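Fine-tuning a grasp scorer on your own bin – quick version

Assumes you have the Plemer base weights and a calibrated arm. If not, do the calibration page first.

1. Clamp the bin. Really clamp it. A shifted bin ruins the labels and you wont notice until training.

2. Put in a mix. Long thin stuff, boxy stuff, something see-through. Brushes are good, the handle and the head want very different grasps.

3. Run the random policy. 200 attempts per mix, then swap the objects. Stop at 3264 total, more than that did nothing for us. 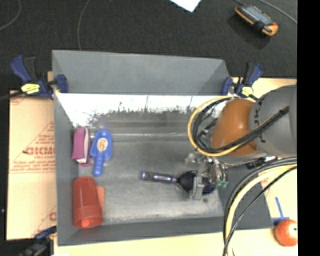 Labels and training

Label from gripper width after the lift – closed all the way means a miss. Check translucent items by hand, depth drops out on them and the scorer learns garbage.

Batch size 8, freeze the backbone for the first 600 steps, then unfreeze everything. Loss jumps a bit there. Normal.

Hold out whole objects, not attempts. We split by attempt the first time and teh numbers looked great, then fell apart on anything new.

Shiny bin floor? Mask the glare before cropping. Script is in the Tokosbridge repo, tools folder. Config for the September run is there too.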